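Monday, late, at the kitchen counter

I have a commute again! I gave up a perfectly good one four years ago when I started doing bookkeeping from the spare room, and I was so smug about it. Twelve steps from bed to desk, coffee on the way. And then this winter I noticed that I was answering client mail in my bathrobe before I'd even peed, and that on some days the first outdoor air I got was taking the trash down after dinner. So as of this month I leave the house at a quarter to eight with a bag on my shoulder, walk to work, and work is the same house I left.

I want to get all of this down while it's still new and I'm still pleased about it, because I know me.

The route. Out the side door, left at the mailbox, down Stikgate Road past the tire place, then the public stairs up to Firkmont. There are 152 of them. I counted on the first day out of spite and then again on the third day because I was sure I'd gotten it wrong, and I hadn't. At the top there's a bench with one slat missing and you can see the whole river bend and the backs of the warehouses, and if it's clear, the hills behind. Then along the ridge, past the school, down the sloping street with all the forsythia, and into Pintér for a roll. Then home by the creek path. Forty minutes if I don't dawdle. I dawdle.

When I come back in I use the FRONT door. That was Dorottya's idea and it's the best part of the whole thing. We never use the front door, the side one is closer to the car, so coming in the front feels like walking into somebody's office. I hang my coat on the hook in the hall instead of over the chair. I go upstairs. I sit down. Good morning, everyone (the printer).

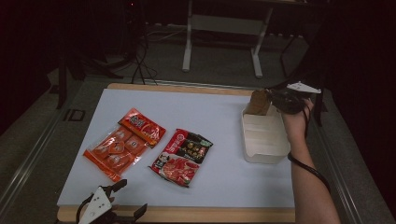
The thing I didn't expect is how much I like it when it's raining. I'd figured rain would be what ended it. Last week it came down sideways for three mornings in a row and I went anyway in the old green slicker, and the stairs were a little waterfall, and a man coming down with a very wet terrier said "Lovely!" and he meant it, and so did I. I got home soaked to the knee and changed my socks and did the entire quarterly reconciliation for the Hundine people before eleven. The Hundine account! I've been dragging that thing around since January. I kept finding other things to do, and then I just sat down and did it, in dry socks, with half a poppy seed roll next to me.

I did find the error, by the way. They were off by 307 dollars and it was one invoice for shelving entered in two places under two spellings. I laughed out loud. All that dread.

So now I'm wondering how much of what I've been calling "tired" was really only never having started the day. I used to read in the evenings, whole novels. Somewhere in there I began carrying the laptop down to the couch "just to finish up," and the finishing up went on until bed, and I wasn't even working, mostly, I was sort of hovering over work. I'd open a spreadsheet and look at it fondly and close it.

Which brings me to the second half of the plan, the commute home. This one's shorter. At five thirty (five thirty!) I close the computer, put on my coat, go out the front door, walk once around the block, and come in at the side. Then I'm home. Moushumi says I've lost my mind. She called on Thursday at the exact moment I was standing on the sidewalk in front of my own house with my bag, and asked where I was, and I said "on my way home," and there was this long silence, and then she said, "Do you need me to come over?"

But she's coming around. She has it much worse than I do, she's got the two kids and the translation work, and her desk is in the bedroom, at the foot of the bed, so the last thing she sees at night is the stack. I told her to put a sheet over it. She texted me a picture of the desk with a tablecloth on it, the Christmas one, and wrote GOOD NIGHT OFFICE. I was so happy I made Dorottya look at it twice.

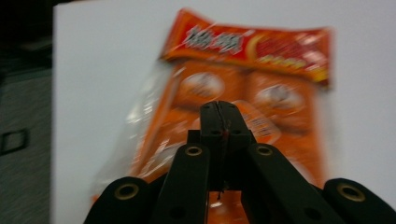

What I've been bad at: lunch. I had the idea that a person with a commute would also have a lunch hour, and I've managed it on maybe half the days. The trouble is that I get hungry at noon and the good light in the kitchen isn't until 2, and if I eat at noon standing up I've wasted it, and if I wait for the light I'm a monster on the phone. Today I tried splitting it, an apple at noon and real lunch later, and I think that could be the answer. I had lentil soup in the good light with the radio on and read eleven pages of the book about the lighthouse keepers. Eleven pages on a workday! I felt like I was on vacation in my own kitchen.

I also haven't cracked the weekends. On Saturday I woke up early with no route and no roll and felt a bit lost, and by nine I'd opened my mail "to see." Nothing was in there. A newsletter about toner. Dorottya came in with wet hair and looked at me and said, "The office is closed," in a very good security guard voice, and I shut it. We ended up going back to the jigsaw on the dining table, the 1,000-piece one with the canal boats that her aunt gave us. It's been there since before the holidays. We've been eating around it. I did nearly all of one boat and the whole left side of the towpath, and she did sky, because she's the only one with the patience for sky, and it was suddenly past noon and I hadn't thought about anyone's receipts for hours.

I'd like more of that. I don't even care about jigsaws all that much. It's the losing track that I like.

Money, since I promised myself I'd be square about money in this notebook. I was scared that stopping at five thirty would cost me. So far I can't see that it has. I'm billing the same hours I billed last month. There's one client I've been slow with, and I told him on the phone that I'd moved my hours around and he'd have it by Wednesday, and he said fine, and that was the end of it. I had practiced a speech! I had a whole paragraph ready about boundaries and I never got to use any of it. He wanted to tell me about his new boat trailer.

The rolls are adding up, though. I should probably only get the roll every other day. I'm writing that down and I can already tell I won't do it. The woman at Pintér has started reaching for the poppy seed ones when I come through the door and you can't put a price on being known at a bakery. 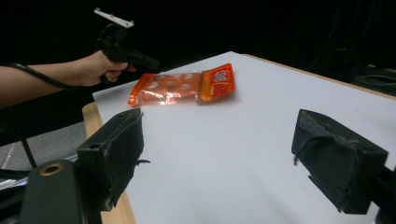
Orange snack package on the white table.

Things I saw on the way to work this week, in no order. A heron on the creek, so still that I thought it was a piece of fence. The first open forsythia, on the corner house, a good week ahead of everyone else's. A kid walking backward all the way to school so he could keep talking to his friend. Somebody has repaired the missing slat on the bench! New pale wood, with the pencil marks still on it. I sat on that exact slat in tribute.

A moving van at the brick house, which makes me sad, I liked those people's curtains.

And I've started recognizing the others. There's the terrier man, who I've now met four times. There's a woman in a red hat who does the stairs twice, up and down and up again, without breathing hard, and I'd love to be her in ten years. There are the two nurses coming off the night shift who eat egg sandwiches on the wall by the bus stop and nod at me like I'm a colleague. I like being nodded at at eight in the morning by people who have also got somewhere to be, or just came from it. For four years I've had nobody to nod at before noon.

I told Dorottya about the nurses over dinner and she said, "So you missed people." I said I didn't think so, I'd have told anyone who asked that I loved the quiet. I do love the quiet. I think I love it more now, when I come up the stairs to it with cold cheeks.

She's thinking of trying it herself on her home days, only with the bike, out to the Stikgate end and back along the river. We can't go together. We talked about it and agreed, you don't commute with your wife, you'd just be on a walk. She'll go at seven and I'll go at a quarter to eight, and if we cross on the creek path we're allowed to wave.

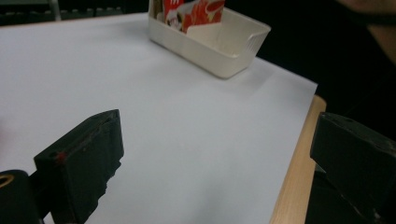
The table, with the white tray toward the top.

For tomorrow: find the other glove. Ask Moushumi if she wants to do the stairs one day, she could drop the kids at school and meet me at the bench. Oil the front door, the hinge has started complaining about all this use. Call the dentist, I've written that in here three times now. Buy the darker thread for the coat pocket, there's a hole and I lost a quarter through it somewhere on the ridge.

Dorottya has put the kettle on and is standing over the puzzle saying she's only going to do one piece. I'm going in there. The office is closed.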